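**Unit 4 -- sorting small accessories** (Prellgate evening class, April)

Bring: one open box, light-colored inside if you can. Dark linings hide dark beads. Work over a bed or a thick cloth, small rings roll off a table.

- watches first, stand them on the side so the strap keeps its curve
- beaded bracelets next, laid in a loop, not pulled tight
- rings last

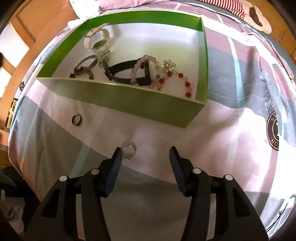 Tangles: dont tug. Lay flat, find the clasp, work back from there. Allow 30 minutes for a first sort.

Watches -- buckle the strap before it goes in. Loose strap ends snag on beads.

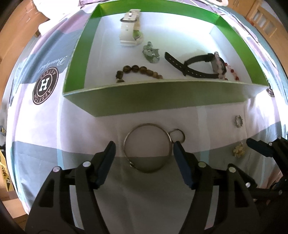

Homework: sort one drawer at home, write up what you kept and where it whent. Reading is Siqueira handout, p. 58.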